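Chapter 4
Keeping Time at Home

Before we get to the arithmetic, pour yourself a cuppa and think about your own morning – the kettle, the toast, the scramble for the bus. Every one of us is handed 1440 minutes a day, and it's a lovely puzzle to work out where they wander off to! Yufang Yu kept a diary of hers in Rurkcombe one January, and we'll be borrowing its pages all through this chapter.
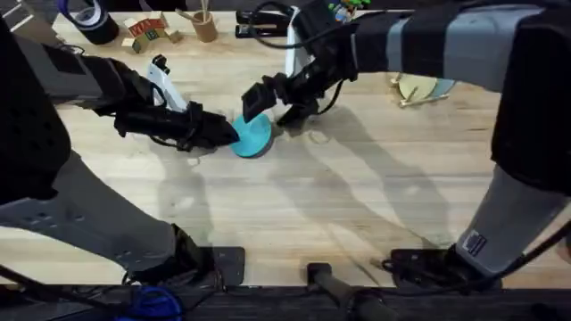 How many minutes are there in a week of evenings, if each evening runs from six o'clock until bedtime at ten? Four hours is 240 minutes, and seven lots of that make 1680.

Yufang's neighbour, Dehua Wei, spent 504 of his on the veggie garden (he does love his tomatoes), and in Section 4.1 we'll turn that into hours and a fraction.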